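De visita en Kivier: una mañana entre apps pequeñas

Llevaba meses queriendo ir a la jornada de puertas abiertas de Kivier, y en abril por fin me escapé. Para quien no los conozca: son un estudio que hace aplicaciones de escritorio y de tableta, de esas que ocupan poco y hacen una sola cosa. Yo uso su gestor de notas, Clestine, desde la primera beta, así que iba con ganas (y con una lista de quejas en el bolsillo, lo confieso).

Abrían a las diez y a las diez menos cuarto ya había cola en la escalera. Éramos 40 en mi turno, nos dieron una acreditación de cartón y un café bastante decente, y para adentro. La oficina es más pequeña de lo que imaginaba: dos salas, un pasillo lleno de portátiles viejos donde siguen probando las versiones antiguas, y una terraza a la que no nos dejaron salir.

Lo primero que enseñaron fue Barreto, su widget de reloj. Sí, otro reloj, pero a mí me encantó. Puedes elegir esfera de agujas o números grandes, y la fecha se coloca donde quieras. Pregunté por el consumo de memoria y me abrieron el administrador de tareas allí mismo, sin dudar. Lo que no tiene todavía es alarma, y eso en una app de reloj me parece un poco raro...
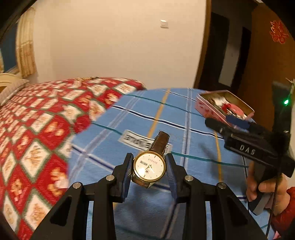
Reloj de esfera crema, caja con borde dorado y correa de cuero marrón oscuro.

Después tocó Clestine. La versión nueva trae por fin búsqueda dentro de los adjuntos (¡por fin!) y un modo sin conexión que sincroniza al volver. Nos hicieron una demo con un cuaderno de 2253 notas y la búsqueda salía casi mientras escribías. Eso sí, al mover una carpeta entera se quedó pensando un buen rato y la chica que presentaba se puso a contarnos chistes. En la versión gratuita el límite sigue en 100 adjuntos. Era mi queja número uno, y me dijeron que lo estaban mirando. Ya veremos.

La parte que más me sorprendió fue Filance, que yo ni sabía que existía. Es un archivador para papeles de casa: le haces una foto a un folleto, un tique o una garantía, y te lo guarda con etiquetas. Reconoce texto en varios idiomas, aunque con el chino todavía falla bastante, según ellos mismos. Nos dejaron probarlo con unos recibos arrugados y acertó el importe en casi todos. En el mío leyó un 7 donde había un 1, pero es que ese tique estaba hecho polvo.

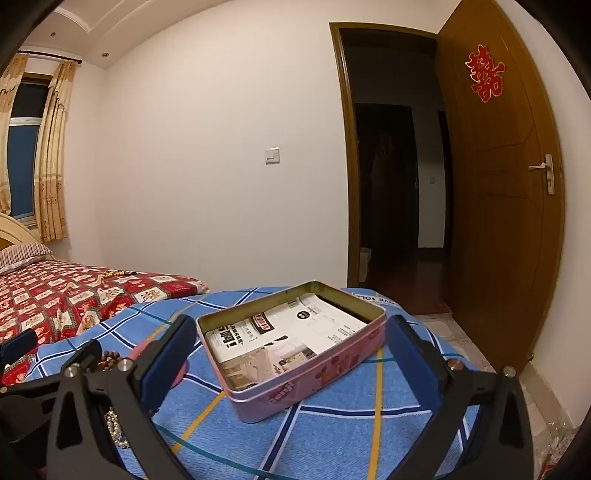

Folletos y tarjetas en una lata rosa, sobre una sábana de cuadros.

Al final hubo ronda de preguntas, demasiado corta. Un señor quería saber si habría versión para Linux y le contestaron con un «nos gustaría» que no compromete a nada. Yo pregunté por los atajos de teclado de Clestine y salí con un archivo de configuración en un USB, que ya he instalado y va de maravilla.

Si repiten, id pronto y coged sitio a la izquierda, que desde la derecha la pantalla tiene un reflejo horrible. Las betas de Barreto y Filance se piden por correo desde su web. Yo ya he mandado el mío y sigo esperando respuesta.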